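The hand that folds (sort of)

I'd been in the Hinthorpe workshop for ten minutes before Ylva Granström put a screwdriver in my hand and told me to make myself useful. Fair enough! I'd come to write about her laundry robot, which she calls Gorar, and I ended up holding its wrist steady while she hunted for a connector.

Gorar started in January as an arm on a bench. Ylva pays £122 a month for her corner of the place, kettle included, and reckons the parts have cost her £1235 so far (she keeps the receipts in a biscuit tin and doesn't enjoy opening it). The arm came first, then weeks of swearing at the software, which she'd named Hotow by then and now talks to like a lazy teenager.

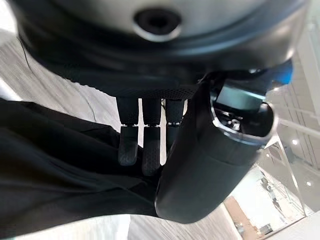
Cloth is the hard bit, Ylva says, and I believe her after an afternoon of it. A mug stays mug-shaped when you grab it, but a piece of black fabric like this one just slumps into folds, and the fingers have to find an edge somewhere in all that. She's very keen on the rough, grippy tips, and on the great fat thumb that does the pushing from the other side. We were on attempt 739 in her notebook when I left, and she was already putting the kettle on for the next one.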